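Report on the Visit to the Lado Adult Learning Center, Tarnbridge
Tuesday, January 7, 2025

At the invitation of the center's director, Ms. Anneliese Bauerfeind, a delegation of 10 members of the Robichaud Literacy Association visited the Lado Adult Learning Center. The purpose of the visit was to study its evening reading program, which the Association is considering for its own branches.

Ms. Bauerfeind received the delegation in the main hall and outlined the history of the center. The program opened in October with 112 learners. Classes are free of charge and are held four evenings a week. New learners meet with an adviser before they are placed in a group, and no written test is given at that first meeting. 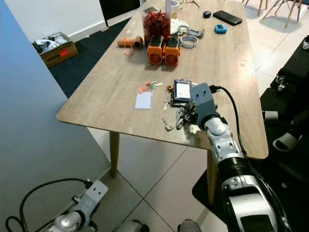

Placement is reviewed after six weeks. Mr. Normand Lavoie, who heads the teaching staff, explained that most changes of group are made at the learner's own request. Groups are limited to 10 people, and each has one teacher and one assistant. The delegation asked about attendance during the winter months and was told that late buses remain the main difficulty. Talks with the town on this matter are continuing.

The library holds 366 titles written for adult beginners. Ms. Isla Tawhiri presented the lending system and the recorded books, which may be taken home for three weeks.

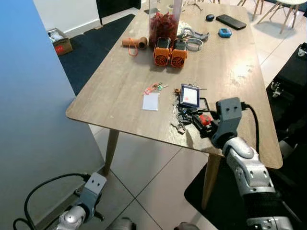
Vocabulary in the first-level course is drawn from daily life and is taught by topic: the home, the workplace, the doctor's office. Teachers are encouraged to begin with words for things that can be picked up and named. A pile of keys and a tool with a red handle, such as those on the wooden table, offer several short words that a beginner can say, spell and then use in a sentence. Printed word lists are introduced in the third week.

The Association thanks Ms. Bauerfeind and her staff for their hospitality. A return visit by Mr. Lavoie is planned for the spring, and inquiries may be addressed to Mr. Ferenc Kun at the Association's office.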